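Trirkthorpe Makers Board > Robotics and Automation > Rules and good practice

Topic: Two arms, one tray: do we need a written rule?

bsmadi
Evening all. I've been asked to tidy up our bench rules before the next intake in May, and I've hit the section on two-arm work. At the moment it says, in full, "Be sensible when both arms are going." I wrote that. I was pleased with it at the time.

What I'd like is a page somebody could follow at ten at night without ringing me. So far I have: hands outside the walls while the arms have power, stop button within reach of whoever is sitting down, one person in charge of the run and everyone present knowing who it is. After that I run out of things we agree on. Do people want a rule about shared space in the middle, or do we trust the software?

Bilal S.

kassab_f
Trust the software. Ha.

Put in a rule. Ours is that only one gripper may be over the tray at a time unless the task is a proper two-handed one, and then it has to be written on the run sheet as such. It slows things down and people moan. They moaned less after one arm punched the other in the wrist and we lost 8 days waiting for a part.

stiltix_jad
Disagree with Fouad, and not for the first time. One gripper at a time turns a two-arm bench into a one-arm bench with an expensive ornament. The good practice is a speed limit in the shared zone. We run at 22 per cent of full speed anywhere both arms can reach, and 100 nowhere at all, whatever the slider says.

kassab_f
And who sets the 22?

stiltix_jad
I do.

kassab_f
I see.

marwan_fak
Can I drag this towards cables and objects? Every set of rules I've read has three pages on collisions and one line on what's on the table, and my stoppages are nearly all the second sort.

Our bench with the groceries out, for reference. Both arms at the tray, bottles and a can along the back of it, and jars and another can about the place.

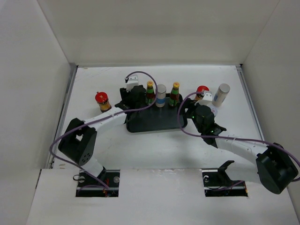 Marwan Fakhoury

Now, the rules I'd want on the page for a bench like that one.

Cable slack gets checked with the arm at full stretch and again folded right back. The purple ones go up in an arc off the gripper and then down along the link, and I'm happy with an arc so long as it can't reach the other arm's jaws. If it can, tie it down and check again.

Glass is declared. Jars with red lids count. You write it on the sheet, you set the grip force for glass, and there's a dustpan in the room before you start, as opposed to in Awwad's van.

Anything tall goes to the back of the tray. Knocking a narrow-necked bottle over on the way to a can is the commonest daft thing I see.

Anything off the tray is either part of the task or it's off the table. I know there are things off the tray on mine. They're part of the task.

rizk_b
That last one is doing a lot of work, Marwan.

marwan_fak
It's on the sheet!

rizk_b
I'll believe you. I'd add two. Lids on, always, and if it was bought as food it never goes back in a kitchen. We had a jar return to the shelf at Telteo after what the log said was 1,104 grasps, and somebody put it on their toast.

Also I'm with Jad on speed, but the limit needs to be locked, with a second person's name against any change. A number one chap can alter is a preference.

stiltix_jad
Fine. I can live with a second name. I can't live with the one-gripper thing.

kassab_f
Then make it one gripper for new starters, and the locked limit for people signed off on two-arm work. I'm not backing down on the new starters. They look at the arm they're driving and forget they own another.

bsmadi
That I can write up. Draft so far:

1. Hands outside the walls while powered. Stop button in reach. One named person in charge.
2. New starters: one gripper over the tray at a time. Signed-off users: both, at the locked limit, changes need two names.
3. Cable slack checked stretched and folded, before the first run and after any change to the mounts.
4. Glass declared on the sheet, grip force set, dustpan in the room.
5. Tall items to the back. Off the tray means on the sheet or off the table.
6. Lids on. Nothing goes back to a kitchen.

Jad, is "locked" a setting or a sticker at your end?

stiltix_jad
Currently a sticker.

kassab_f
I'm going to bed.

bsmadi
I'll put "setting" in the draft. Cable people, if you want anything on tie spacing, post it before I print.

marwan_fak
Hand's width between ties along the link, and none across a joint. I'll send you the wording tomorrow.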